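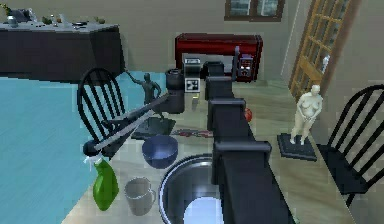 Section 4. Placing and First Use of Your Otness Countertop Microwave

Read this section before you plug the oven in. Keep it with the warranty card. For built-in installation you need the Femau trim kit, which has its own instruction sheet.

4.1 Choosing a place

1. Pick a flat, level surface that can hold the weight of the oven plus a full casserole dish. A sturdy table or a kitchen counter is fine. Do not use a folding table or a rolling cart without locking wheels.

2. Leave 100 mm of open space above the oven and the same behind it. The side vents need less, but do not push the oven tight against a wall or cabinet.

3. Keep the oven away from the stove, the sink and direct sun. Steam from a kettle placed next to the door can get into the control panel.

4. Check that the door opens all the way without hitting anything.

Note: Do not remove the feet. They let air pass under the oven.

CAUTION: Do not store bread bags, towels or paper on top of the oven. Blocked vents will trip the thermal cutout, and the oven will not start again until it has cooled.

4.2 Unpacking

1. Remove all tape and foam, including the foam block under the turntable.

2. Peel the clear film off the outside of the door. Leave the light brown cover on the inside right wall of the cavity. It protects the magnetron and is not packing material.

3. Look at the door, hinges and seal. If anything is bent or cracked, do not use the oven. Call the store where you bought it.

4. Wipe the cavity with a damp cloth and let it dry.

4.3 Fitting the turntable

1. Set the roller ring in the round recess in the cavity floor.

2. Lower the glass tray onto the hub so that the three lugs drop into place.

3. Turn the tray by hand. It should move freely in both directions. If it rocks, lift it off and try again.

4.4 Connecting the power

Plug the oven into its own grounded wall outlet. Do not use an extension cord or a power strip. Do not run a toaster or space heater on the same circuit. A 2000 watt heater and the oven together will trip most household breakers.

If the breaker trips with only the oven running, unplug it and see Section 9.

4.5 Setting the clock

1. Press CLOCK once. The hour digits flash.
2. Turn the dial to the correct hour and press CLOCK again.
3. Turn the dial to the correct minute and press CLOCK to finish.

The clock resets after a power cut. You can cook without setting it, but delayed start will not work.

4.6 Test run

1. Put a microwave-safe cup of water in the center of the tray.
2. Close the door until it clicks.
3. Select 600 watts and two minutes, then press START.
4. When the tone sounds, open the door and take the cup out with an oven mitt.

The water should be hot. If the tray did not turn or the water is still cold, check 4.3 and 4.4, then repeat the test once.

CAUTION: Never run the oven empty.

Replacement trays and roller rings are sold through Cordier parts dealers. Ask for part 637.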